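Buscamos participantes para estudio sobre tareas de la casa y máquinas

En Zodo estudiamos una pregunta bastante simple: ¿puede ya una máquina hacer las tareas pequeñas de la casa, las que una persona hace sin pensar? Por el momento la respuesta es: algunas, y despacio. Para mejorar necesitamos aprender de personas que doblan, ordenan y guardan cosas cada día.

El estudio lo coordina Haf Yorath en nuestro local de Bresby y dura hasta diciembre. Tenemos 13 plazas.

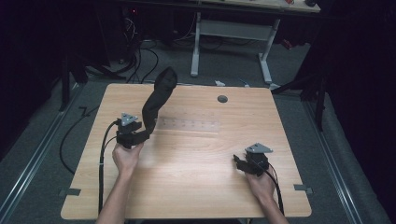 La ropa es lo que más nos cuesta. Un plato tiene siempre la misma forma, pero la tela cambia en cada movimiento y la máquina no sabe dónde está el borde. Por eso las personas trabajan sentadas o de pie ante una mesa, con una pinza negra en cada mano, y con ellas levantan la prenda por un extremo mientras la otra pinza queda libre y abierta. Al principio se siente torpe – es normal, los dedos quieren ayudar. Cada sesión es de 45 minutos, con pausa si usted la pide.

Qué pedimos:
Ser mayor de edad y no tener dolor en muñecas ni hombros.
Poder venir a varias sesiones, de mañana o de tarde.
Entender instrucciones sencillas en español o en inglés.
No hace falta experiencia técnica. También nos interesan las personas que doblan mal.

Qué ofrecemos:
Un pago de unos 600 euros por el ciclo completo de sesiones, y el transporte desde Skullholm.

Grabamos el movimiento de las manos y de los objetos. Antes de la primera sesión usted recibe una hoja de consentimiento, y puede retirarse en cualquier momento – las sesiones ya hechas se pagan igual.

Para inscribirse, escriba a Haf Yorath por el formulario de esta página, con su horario preferido y la mano que usa para escribir.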